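Old band T-shirts going stiff and musty in storage - anything I can do?

Posted in Laundry & Clothes Care
06/11/2019
383 views

Signe Mogensen

Hello all, first time asking anything on here so be gentle with me!

I've got a big bag of old T-shirts that I've been carting from flat to flat since I was a student. Gig ones, charity run ones, a couple from a summer job at the Flitden boat hire, and one from the five-a-side team my brother played for, which never won a thing but had lovely shirts. They've been in a vacuum bag under the bed for four years and I got them out last weekend thinking I'd start wearing them again.

Well. Three problems.

First, the smell. It isn't mould exactly, I can't see any spots, but it's that shut-up cupboard smell and it hangs about even after a wash. I've done them twice now at 30 with normal liquid and as soon as they warm up on me it comes back. I sat on the bus yesterday convinced everyone could tell.

Second, the prints. Some have gone tacky, as in they stick to themselves when folded, and when I peeled one apart it left a bit of the print behind on the back of the shirt. Others have gone the opposite way and are all dry and cracked. Is there anything that stops it getting worse? I don't mind faded, I like faded, I just don't want them to fall to bits.

Third, a couple have yellow marks under the arms. They're pale shirts so it shows.

I've got a fairly basic Gireo washing machine (19 programmes, I use two) and no tumble dryer, and the flat doesn't have outside space so things dry on an airer in the spare room. Water here is very hard if that matters. Kettle looks like the inside of a cave.

I've seen people say vinegar, bicarb, both together, freezing them, vodka in a spray bottle... I don't know what's sensible and what's rubbish. I'd rather not wreck the boat hire one as they closed years ago and I'll never get another.

Thanks in advance!

Gunhild Thorlacius
1591 posts

Hello Signe, welcome. I used to do the washing and mending for an amateur theatre, and a lot of our costume store was donated T-shirts that had lived in lofts, so I've met this smell many times.

Start with the machine before you blame the shirts. If you mostly wash at 30 with liquid, the drum and the rubber seal will be harbouring all sorts, and you're rinsing your shirts in it. Pull the seal back and wipe in the fold (brace yourself), take the drawer out and scrub behind it, then run the hottest programme you've got with nothing in it apart from a scoop of powder. Powder, mind, the ordinary biological white stuff. Liquids hardly ever have any bleach in them and it's the bleach that sees to the smell. Clean the filter while you're down there, and put a towel on the floor first or you'll be mopping.

Then soak the shirts. I use the bath. Fill it with enough warm water to cover them, bio powder dissolved properly first so you don't get gritty patches, and leave them for a few hours. For whites and pale ones you can add an oxygen stain remover. For dark ones I'd use a colour powder and leave out the stain remover, or at least try it on an inside hem. With water as hard as yours, go up to the hard water dose on the packet. Most people underdose, I did for years, and then the dirt just gets moved about.

After that wash at 40, inside out, with a slower spin than usual and an extra rinse. Don't pack the drum. They need room to flop about. 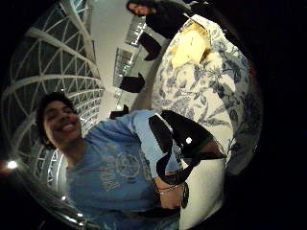
The drying is where I think your trouble is coming back in, though. A spare room with the door shut is the worst place for it. Cotton that takes more than a day to dry will smell whatever you wash it with. Open the window a crack even when it's cold, put a fan on the airer if you've got one, and hang the shirts by the hem on hangers with a good gap between them. Folding them over a rail gives you a double thickness that stays damp in the middle, and you get a line across the tummy as well.

Now your prints. The tacky ones are probably the rubbery sort of ink, and being squashed in a vacuum bag will have done them no favours at all. I'm afraid you can't really reverse it. What I did with ours was dust the print lightly with talc once the shirt was clean and dry, leave it overnight, and shake it off out of the window. It took the stickiness down enough to wear them. It does come back after a wash, so it's a nuisance rather than a cure. Never iron over it directly! I lost a very nice pirate that way. Inside out, cool iron, a sheet of baking paper in between, or just don't iron at all.

The cracked ones you can only slow down. Cool wash once you've got rid of the smell, inside out always, no tumble dryer (you're all right there), and don't wring them. There are people who'll tell you to paint fabric glue on the cracks. I tried it on one and it looked like a snail had been over it.

Yellow underarms are mostly deodorant and sweat that have built up together. Wet the patch, make a paste of oxygen stain remover and warm water, work it in with an old toothbrush from the inside, and leave it for an hour before the soak. You may need to do it two or three times. Please don't use chlorine bleach on those, it can turn them a worse yellow than you began with, and it'll rot the cloth in the end.

For the boat hire shirt I'd do everything by hand in the sink, on its own, and I'd do it last when you've had some practice on the ones you care about less.

When you put them away again, no vacuum bag. A drawer is fine, or an old cotton pillowcase. Roll them with the print facing out and a bit of plain tissue over it, then nothing sticks to anything.

Hviid

vinegar in the softener drawer, half a cup, job done. been doing it 10 years and never had a smelly shirt. also stop using fabric softener if you do, it coats everything

wouldn't bother with the freezer, mate of mine did his jeans and all he got was cold jeans

Gunhild Thorlacius

Just to add to that, a bit of vinegar in the rinse now and then does help in hard water, but I'd go easy. Some machine makers say it's hard on the rubber seals, so have a look in your booklet. And don't mix it with the bicarb as they cancel each other out and you've got a bit of fizz and some salty water. Definitely never put it anywhere near bleach.

Carine

Slightly different view from me! I agree with nearly all of what Gunhild's put, but I wouldn't leave coloured shirts soaking for hours, particularly older ones. I did a whole bathful once and the red one let go of everything it had. My whole summer wardrobe was salmon. Do the colours one at a time in a bucket, or at least keep anything red or navy by itself, and half an hour is plenty for a first go. You can always soak it again.

On the vodka, it's a costume department trick (Gunhild may know more than me) for things that can't be washed. It does take the edge off a smell, and it dries quickly, but yours can be washed so I'd save the vodka. I'd also keep it off the prints, as I don't know what it does to the ink and I wouldn't want to find out on your boat hire one.

One more idea. If any of them are too far gone to wear, cut the print out with a decent margin and back it with iron-on interfacing, the lightweight kind. Work from the back with a cool iron and go very carefully near the print. I made a cushion from my daughter's old swimming club ones and it's been on the settee ever since, dog hair and all. I meant to do a full quilt and got as far as buying the wadding, which is still in its bag on top of the wardrobe if anyone in this thread wants it.

Signe Mogensen

Thank you all so much, this is brilliant. I've just pulled back the seal on the washing machine and I'm not going to describe it, but there was a sock in there I'd given up on, and Gunhild, you were right to tell me to brace myself.

Hot wash is running now. I've got a plain grey T-shirt in a bucket as my test one, with the bio powder, and I'll do the underarm paste on the pale ones tomorrow when I've been to the shop. The fan's already in the spare room so that part's easy. I hadn't thought of hanging them by the hem at all, mine have always had that line across the middle and I assumed it was just how shirts went.

The talc I'll try on the sticky one that's already lost some print, as it can't look much worse.

Carine, I might be interested in that wadding - whereabouts are you?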